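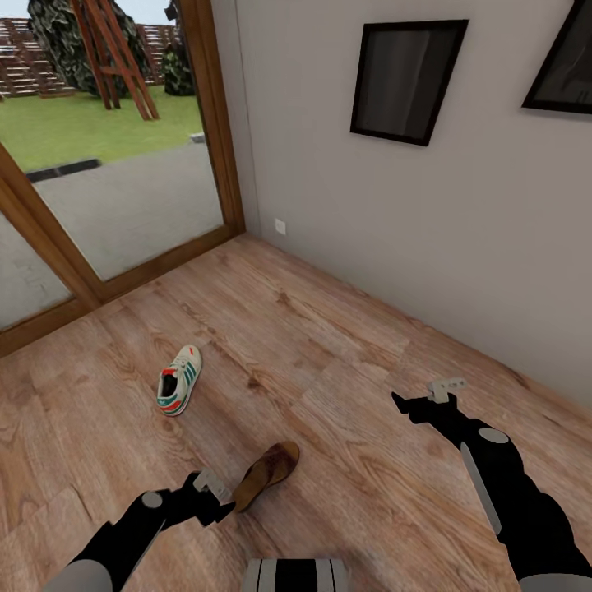

Jan 14, 2025

Up at stupid o'clock, boiler out again. Reset it twice, kicked it once, came on. Feet freezing the whole time. Must ring the Brakley people about the service plan, keep saying it, never do it.

Porridge, burnt. Ate it anyway.

Bus to Staltham late and packed, stood all the way with someone's rucksack in my ribs. Got in at ten past and Mariama had already started the stock sheet without me, bless her. Total comes out at 2643 and the till system says otherwise. Went through it all again after coffee. Same answer. Mandla reckons it's the December returns never got put through, which would be typical. He's going to look tomorrow. Or says he is.

Lunch at desk. Cheese roll. Rang the dentist, on hold for ages, got cut off, rang back, got a slot in June. June! Took it. Tooth will have fallen out by then.

Letter from Llinos waiting when I got home, proper letter, four sides in that tiny handwriting. She's given up the allotment. Her knees. I did feel a bit sad about that, all those summers of her handing beans over the fence whether you wanted them or not. She wants to know if I'd like the greengage in the pot. Yes but where would it go? The yard gets no sun till April. Will say yes and worry later.

She also says Bereket is moving to Hakala for work, going before the end of the month, and did I know. I did not know. Bit put out. Saw him at New Year and he never said a word, just ate all the samosas and talked about his car. Will text him. No, will ring him, texting would look huffy.

Choir at seven. Nearly didn't go, so glad I did. Only a few altos so we could all hear ourselves for once, for better or worse. The new piece is lovely but the bottom line jumps about like mad at the end of page 5 and I lost it every single time. Vusumuzi very patient. He made us hum it, then sing it on "noo", then with the words, and on the last go it nearly held together. Came out into the cold with it going round my head and it's still there now.

Paid him for the concert dress as well, so that's done. Gas bill came to £119, also done, ouch. No more spending till payday except food and bus.

Walked home the long way by the canal. Ice along the edges and a heron stood there doing nothing. Stars out for the first time in weeks. I should of brought a hat.

Beans on toast at half nine, very late, will regret it.

Still to do:
ring Brakley
ring Bereket
write back to Llinos, say yes to tree
find the blue folder for Mariama
wash choir shirt
libary books, overdue again

Read two pages of the Zurilis book and have no idea what happened in either. Somebody's uncle came back from sea. Might give it up, though it was a present and she's bound to ask me.

Boiler making the noise again. Going to bed with socks on before it goes off altogether.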